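Pronard - book grasp perception toolkit

Release notes and data card, Thursday, June 22, 2023

Pronard reads wrist-view video from a gripper and gives you back three things per clip: a mask of the held book, the angle of its long edge, and a guess at which face is toward the camera. It runs on a laptop, and we're really happy with how fast it has become since the February release!

What's in the box

stunurau/ - the segmentation and edge-angle code
dasau/ - the planner that turns an edge angle into a shelf approach
tools/ - clip viewer, label checker, config converter
data/ - 600 labeled clips, 53 of them held out for testing

Quick start

Install with pip install -e . from the top folder, then run pronard-view data/sample. Press the space bar to step, m to toggle the mask, and a to draw the edge angle. The default crop works for most clips, but if yours come from a wider lens, set crop_margin to 20 in the config.

Labels

Each clip has one mask, one angle in degrees, and a face tag (front, back, spine, pages). Angles go up to 165 and then wrap, a leftover from the old Quintana format that we kept so older scripts still load. Text on covers is not transcribed. Covers in Chinese and glossy covers are well worth testing on - print running on a diagonal is a great way to find out how much your edge detector leans on lettering.

Books between black gripper fingers, over a light wooden surface:

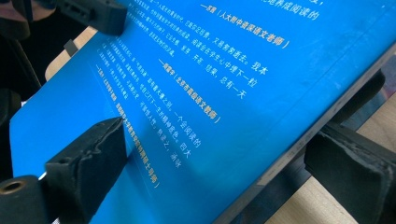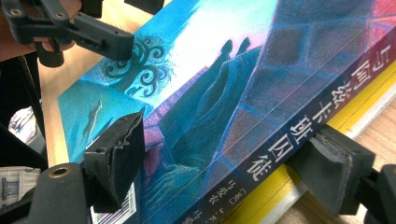
Known issues

The angle estimate can flip on books that are nearly square. Setting use_history to true fixes most of these, at the cost of a small delay. The mask sometimes grabs a second book if the two touch, and we'd love a pull request for that one. Dasau still assumes an upright shelf, so flat stacks need your own planner for now.

Code is MIT, data is CC BY 4.0. Please open an issue before sending large changes.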